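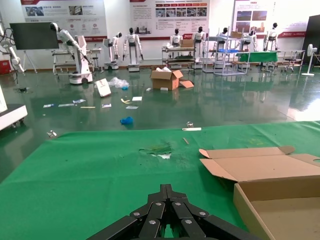 3.2 Water intake before standing

Participants with long-standing dizziness on rising were recruited through two clinics, Eritz and Posetby. All 61 had reported symptoms on most mornings in the month before entry. People taking tablets to lower blood pressure were excluded, as were those under treatment for kidney disease.

Each participant completed two study periods in random order. In one, 500 ml of plain water was drunk within five minutes of waking, while still seated in bed. In the other, no fluid was taken until after the standing test. Room temperature water was used throughout. Tea and coffee were not allowed before testing in either period.
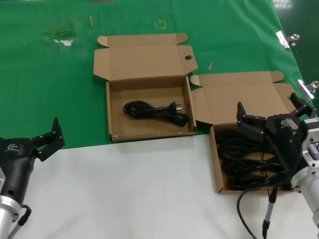 Figure 3. Two open cardboard boxes on a green and white surface; one holds a coiled black power cord.

Blood pressure and heart rate were recorded lying down, then after one minute and after 3 minutes of standing. A cuff on the upper arm was used for all readings, and the same arm was used on both visits. Symptoms were scored on the Sosten scale directly after the last reading. The test was stopped early if the participant asked to sit, and the last complete reading was then carried forward.

Scores were lower in the water period at both clinics. The fall in blood pressure on standing was also smaller, although readings varied widely between mornings in the same person. Heart rate differed little between periods. The order of the periods had no clear effect on either outcome.

Drinking the full volume at once was the main difficulty reported at Posetby.

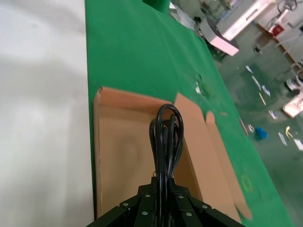

One participant said that the water helped with the first few steps but left her too full to eat breakfast, and that she would sooner have sipped it over half an hour. Slower drinking was not tested, and the present results should not be applied to it. Missed mornings were recorded in the diary and left out of the main analysis.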